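7月　作業ノート（染色室・堅牢度まわり）

午後2時から。Iltardの新しい助剤を入れた浴で、藍の下染めに茜を重ねる件の続き。

カタログには「洗濯堅牢度が一段上がる」とあるが、何と比べて一段なのかが書いていない。未処理布なのか、同社の旧品なのか。問い合わせのメールには試験条件の一覧が返ってきただけで、比較対象の欄は空白だった。こういう資料は信用しないことにしている。

手元の布は綿ブロード、精練済み。浴比は1対20、温度は50度で固定。助剤は説明書どおりの量と、その半量と、無添加。無添加を入れずに「効いた」と言う報告をこれまで何本も読まされたので、そこだけは譲らない。

茜は前回と同じロット。Colura経由で買った根のほうで、粉末は使わない。粉末は色の出は早いが、袋の上と下で濃さが違う。篩にかけ直したところで何が混ざっているのか分からないままだし、値段だけ見て飛びつく気にはなれない。

媒染はミョウバンの先媒染。Lilla Mészárosさんからは、媒染後に一晩置くと発色が落ち着くと言われている。彼女の布がきれいなのは認める。ただ、置いたものと置かないものを並べた布は見せてもらったことがない。今回は半分を置き、半分はそのまま浴に入れた。
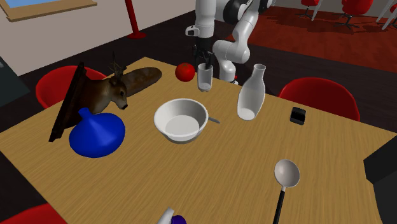
水の話を書いておく。Dremhamの工房では井戸水を使っていて、あそこの茜は赤が冴える。カルシウムのせいだろうというのが通説で、自分もたぶんそうだと思う。思うが、あの工房は釜も違えば布も違う。水だけ替えて試した記録をまだ見たことがない。うちの水道水に炭酸カルシウムを足す案は、次の回にまわす。一度に二つ変えると、どちらが効いたのか言えなくなる。

引き上げ後、水洗い三回。陰干し。

夕方の時点での目視。助剤ありと半量の差は、自分の目では分からない。無添加はわずかに黄みに寄っている気がするが、北窓の光が落ちてきた時間なので当てにしない。明日の午前に見直すこと。蛍光灯の下で判定した去年の失敗を繰り返さない。

一晩置いた布と置かなかった布は、置いたほうが少しむらが少ない。ただし置いた側は絞り方が違ったかもしれない。途中で電話に出たため、脱水の時間をそろえ損ねた。この比較はやり直し。

洗濯試験は11番の容器から順に。Dudásの中性洗剤を使う。前任者の手順書には「適量」としか書いていなかったので、今後は必ず秤で量って数字を残すこと。適量という言葉は手順書から全部消したい。

添付白布への汚染も見る。変退色だけ良くて、隣の白布がうっすら桃色になっているようでは、普段着には使えない。カタログの写真には添付白布が写っていない。これも問い合わせ中だが、期待はしていない。

耐光のほうは、窓際に半分覆った布を並べる簡易法で始めた。正式な試験の代わりになるとは思っていない。ブルースケールを一緒に置いてあるので、少なくとも自分の気分で判定せずに済む。覆いの厚紙は反りやすく、前回は縁から光が入って境目がぼけた。今回はクリップを増やした。

費用のメモ。助剤は一本2000円。説明書どおりの量だとすぐになくなる。半量で差がないなら半量でいいし、無添加で差がないなら買う理由がない。来月の発注は、洗濯試験の結果が出るまで止めておく。

未処理の件
・浴のpH、開始時しか測っていない。終了時も測る
・下染めの藍の濃さが三枚目だけ浅い。判定から外すか、同じ濃さで染め足すか
・茜の残液は二番煎じ用に取ってある。容器に札をつけること
・堅牢度の「一段上がる」、もう一度だけIltardに聞く。次も条件表しか来なければ、この助剤の評価は自分たちの数字だけで書く

追記。残液に布切れを一枚入れてみたら、思ったより色が入った。最初の浴で染料を使い切っていないことになる。布に対する根の量が多すぎたのか、時間が足りなかったのか。助剤の話をする前にそっちを詰めるべきかもしれない。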